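## The Long Wall, and Other News from the Print Room

Our spring show is up at the Jendia gallery in Vovville, and it's a big one for us. *Ferry Weather* is a run of 30 woodcuts made over a single winter on the landing at Mansilla, when the boats were canceled more often than they sailed and the artist had a bench, a thermos and a great deal of time. The prints hang in the order they were cut, left to right along the long wall, and the sky gets darker as you go. By number nineteen it's mostly ink.

We had hoped to open in January. The frames had other plans. They spent two weeks at a depot in Javberg, were sent back to the maker, and came to us by a route that the shipping company described as "optimized." The delay gave us time to repaint the long wall, which had been a color called Oatmeal since before anyone here can remember, and which now is a color called Bone. Visitors are invited to tell us the difference.
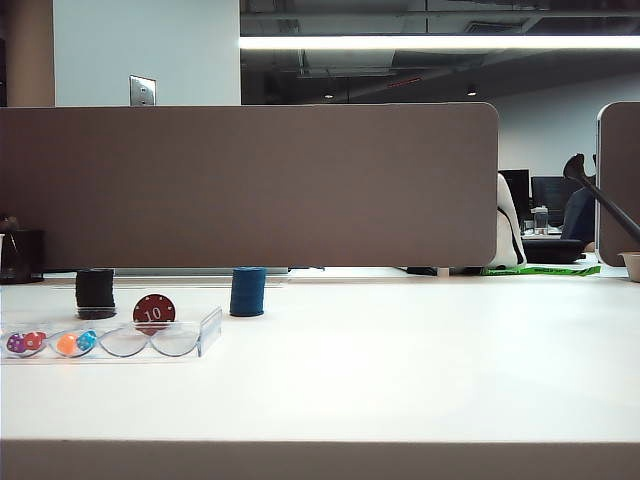 *Four dice and a red 10 chip.*

The show has one sound piece, a recording of the Mansilla ferry horn, played at the top of every hour. It lasts 42 seconds. We tested it with the front doors closed and thought it rather moving. The bakery next door has asked us, politely, to think again about the volume, and we've turned it down twice. If you want to hear it at full strength, the noon one is still the loudest, by arrangement with the bakery, who are too busy at lunch to mind.

A few of you have asked about the blocks themselves. All of them survive, and six are in the glass case by the coat hooks, still inked. They're cut from pear, which holds a fine line and punishes a dull blade – the last block in the case has a gouge across one corner that the artist decided to call a gull. Please don't lean on the case. It's older than it looks and the left hinge is a matter of faith.

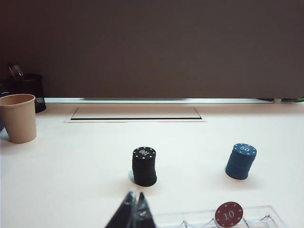

**Can I buy a print from the show?**
The framed ones stay together until the show closes, but there's an unframed edition at the front desk, priced at 612 for the full set or sold singly from the box. Ask for the box. It lives under the counter.

The catalog is also here, and it's a handsome thing, sewn at the spine, with every print at full size and an essay on bad weather in printmaking that runs longer than we had asked for and is better than we deserved. We ordered 4,000 copies. The quote was cheaper per copy at that quantity, and it was only when the pallets came up the ramp that we gave any thought to where they'd go. They are now in the office, the stairwell and the smaller of the two restrooms, which is closed until sales improve. Members get one free, or two if you have a car.

Evening hours start next month, with the gallery staying open until 8 p.m. and the last horn at seven. The side entrance on the river side is the one without steps. Coats can go on the hooks, wet umbrellas in the tall bucket, and the stack of comment cards is by the door, along with a pencil on a string that we'd like to keep.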